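**Wipe-clean tablecloths: ironing the creases out?**

**kestenby_kev:** New one came folded into a brick. Can I iron it?

**Amparo C:** Low heat, tea towel on top. Did mine on Monday, still married.

**marrowfat44:** Don't. I ironed mine and now own a smaller tablecloth and a worse iron. Hang it over a door.

**Amparo C:** Did you use the tea towel?

**marrowfat44:** I used *a* tea towel.

**lakotier:** Door did nothing for mine. Hairdryer from underneath, then leave it overnight.
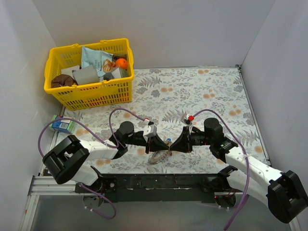 Buy the leafy sort next time, too. Plain white shows every drop of tea.

**kestenby_kev:** Mine's plain white.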